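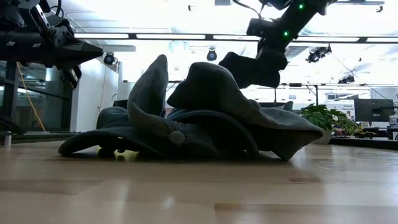
The hat pile

How do I wash denim caps without ruining the brims?

Asked 2018-04-10 in Laundry & Fabric Care

Hi everyone! I run the dress-up corner at our community theater in Pemska, and over the winter I ended up in charge of all the caps and hats. They went into storage in December and they smell like it. Most are denim or something close to it, in navy and a grayish blue, and I have no idea what the brims are made of inside. My mother always put hers in the dishwasher, but I also remember her hats looking a bit sad. Is there a gentle way to do this?

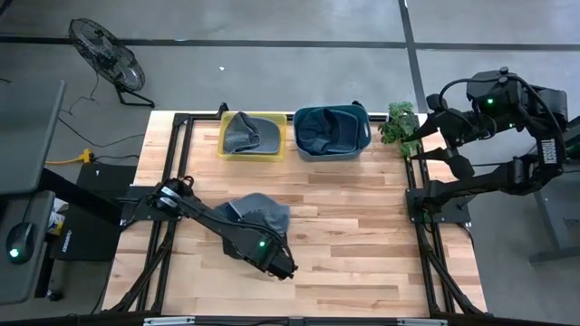 Gray in the yellow bin, navy in the teal one

I did get as far as splitting them by color, in case the dark ones bleed.

2 answers

Answer from trnka_mender (1191 points)

Please skip the dishwasher! It gets far too hot, and the detergent can be rough on dye. Fill a sink with cool water, add a little mild soap (I use Miltell, but any wool wash is fine) and do one color at a time. Let them sit for half an hour and swish them now and then. Older caps sometimes have cardboard in the brim, and cardboard will not forgive you — flick the brim with a fingernail, and if it sounds like a cereal box, just sponge that one with a damp cloth. Dry them over a bowl or a balloon, away from the heater. 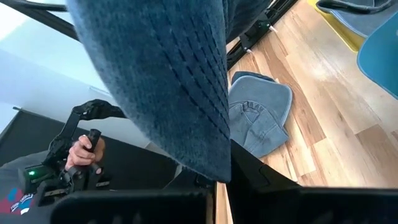 Stitching rows on a denim brim

Go easy along stitching like this. A soft toothbrush, following the rows, lifts the grime nicely. I must have done more than 80 caps this way for our school plays, and I still find it rather soothing with the radio on.

Answer from rukirach_mom

i just put mine in the machine on cold in a pillowcase. never had a problem, well one shrank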